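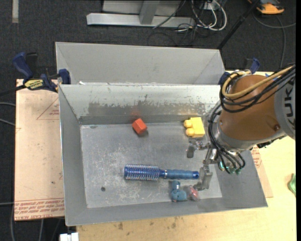 Friday, March 29, 2019

Best day on the cell since we moved it downstairs! I got in early meaning to do the cable check and go home at a normal hour, and of course I was still there at seven with my sleeves black to the elbow. No regrets at all.

First the hose. It has been rubbing where it comes over the brown housing, and every time the wrist turned far enough I could hear it complain. Margus wanted to order a longer one. I asked him to give me an hour with it, took off the ties, ran the wrist slowly to both ends of its travel, and let the hose find the loop it wanted before I tied anything down again. Silent now. The black cables got the same treatment, and I left more slack going down to the green connectors by the gripper, which were getting tugged on the low picks.

Then the bins. The front one had crept toward the robot again, only a little, but enough that a finger touched the side wall on Wednesday and stopped the whole run. I pushed both back to the marks, set them tight one behind the other and did up the blue clamps properly. Note to self: tighten left, then right, then left AGAIN. Chutima taught me that and I keep forgetting it.

The acrylic sheet on the table still has its film on. Chutima wants to peel it, I want to keep it until the drilling is done. She will probably win.

After lunch we re-taught the bin corners - 4 points, slow speed, me on the pendant and Margus crouching with a flashlight calling out the gap. Then the fun part. We put in the hairbrush, the red block, the yellow toy brick, the little teal figure and so on, and let it go. 32 picks in the afternoon and only two drops, both of them the hairbrush. It goes for the bristle end and they give under the fingers. I love that brush, it teaches us more than everything else in the bin put together.

Gripper linkage: wiped it down and greased the joints. A bit of play in one finger, nothing to worry about yet, but I wrote it in the Tenura book so there is something to compare with in July. The opening check came out fine.

The bottom of the bin is getting really scuffed, and the back wall is worse, all blotchy and flaking low down. I want to know if the shine higher up is fooling the vision. The red block shows up in the metal behind it and Margus thinks we sometimes get a false edge there. Try a matte liner on Monday? Ask Jirnar if they have any offcuts.

Still to do: label the spare cables, get the cords off the carpet back by the frame, back up the program (did it, but do it again onto the other drive). Bed now. I keep running that last pick in my head, it was so smooth.

3 comments - 11 shares

Back to top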